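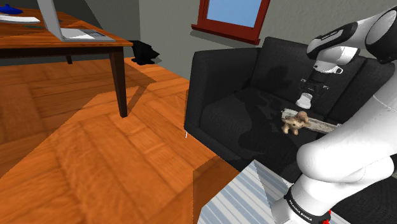
4. Cleaning the fabric covers

Read this section completely before you remove the first cover. It is valid for all Lesby sofas with removable covers. For covers of leather, please see section 6.

4.1 Removing the covers

1. Take the back cushions from the sofa and open the zipper on the under side of each one.
2. Pull the cover away slowly, from the corners first. Do not pull on the zipper tape.
3. Turn the cover inside out and close the zipper again.
4. Brush away crumbs and hair with a soft brush.

Note: The seat cover is fixed with hook tape under the front edge. Open the tape with the flat hand, from left to right. It makes a loud noise — this is normal.

4.2 Washing

5. Wash all covers of one sofa together, also when only one has a stain. Otherwise the colors can become different.
6. Choose the gentle program at 30 °C and a liquid detergent without bleach.
7. Let the covers dry flat, away from direct sun.

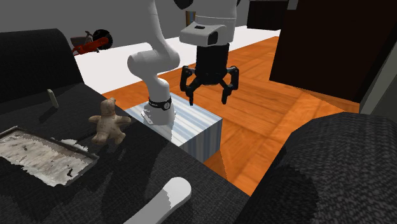 8. Put the covers back while they are still a little damp. They stretch better in this condition and the seams find their place.

Caution: Do not use the tumble dryer. The fabric can shrink, and the guarantee does not cover this damage.

Caution: Do not iron over the zipper or the hook tape.

4.3 Small stains

Press a clean white cloth on the stain and do not rub. For fat or ink, use the Serkent spot cleaner. Test it first on a hidden place and wait until this place is dry.

4.4 Replacement covers

Covers are ordered by fabric number. You find it on the label inside the seat cover, for example 306 for the fabric Coste. Write this number down before washing, as the print becomes weaker with time.

Text of this section: Wanda Olszewski. Last changed 28/02/2024.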